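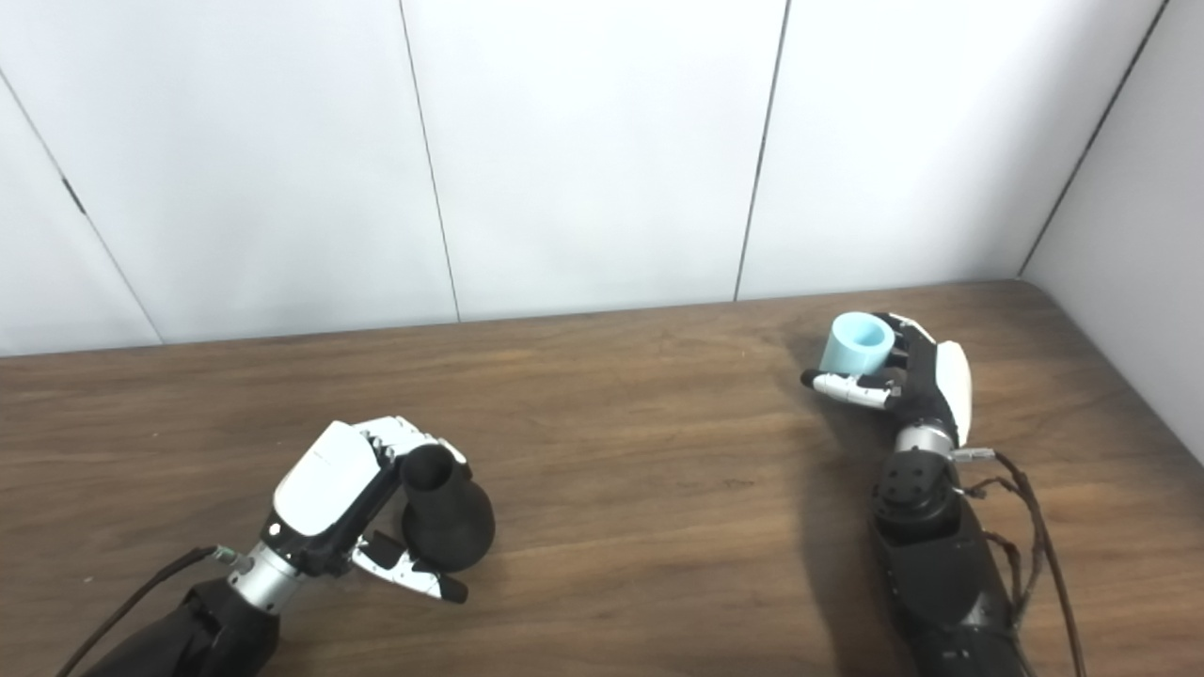 Vaso preto e copo azul-claro, mesa do canto

Imprimir | Enviar por e-mail

Chamado: mesa balança e o vaso não para quieto
Produto: mesa de madeira Trutidell
Aberto em: sábado, 21 de setembro de 2019
Situação: resolvido, em observação

Oi, pessoal do suporte da Stusier! Já mandei uma mensagem pelo formulário, mas acho que ficou confusa, então vou contar de novo, com calma. A mesa é a Trutidell de madeira marrom, aquela com os veios bem aparentes e um leve brilho no tampo (linda, não é dela que estou reclamando!). Ela fica no canto da sala, com painéis brancos atrás e a parede branca do lado direito. O problema é que, quando alguém se apoia na ponta esquerda, tudo que está em cima treme, e o vaso preto vai andando devagarinho para a beirada.

O que eu já tentei:

Apertei todos os parafusos dos pés. Dois estavam meio frouxos, fiquei toda animada, e... continuou balançando.

Troquei o vaso e o copo de lugar. O copo azul-claro, que é um cilindro simples, ficou numa boa mais para o fundo, à direita. O vaso sofre em qualquer posição, mas na esquerda é pior. Com água dentro melhora um pouco, só que aí eu fico com medo pela madeira.

Virei a mesa ao contrário, com a ponta esquerda para o lado da parede. Balançou do mesmo jeito, agora contra o painel, fazendo um toc-toc irritante. Desvirei.

Coloquei papelão dobrado debaixo do pé da frente. Funcionou até a primeira faxina — o papelão molhou e virou uma panqueca.

Resposta do suporte (colo aqui para ficar tudo junto): pediram para medir o desnível do piso com a mesa afastada 37 cm da parede e para conferir se os pés reguláveis estavam na mesma altura. Eu nem sabia que os pés eram reguláveis!

Atualização: afastei, medi, e o piso tem 2 mm de diferença bem naquele canto. Girei o pé da frente até encostar direito no chão e a tremedeira sumiu. Colei também uns disquinhos de feltro Ezzat embaixo do vaso, que agora não escorrega nem arranha o tampo. Empurrei a mesa de volta e deixei os dois como eu gosto, vaso à esquerda e copo atrás.

Fica só uma dúvida: o pé regulável afrouxa com o tempo? Em janeiro a sala vai ser pintada e a mesa vai ter que sair dali de novo. Se tiver alguma trava ou arruela que eu possa comprar antes, me avisem, por favor. Podem deixar o chamado aberto até lá?

Imprimir | Enviar por e-mail

Chamados relacionados
Feltro Ezzat descolando do fundo de cerâmica
Trutidell: pé regulável emperrado
Marca de copo no tampo, como tirar
Aparador Dedatthorpe encostando no rodapé
Painel branco amarelando perto da janela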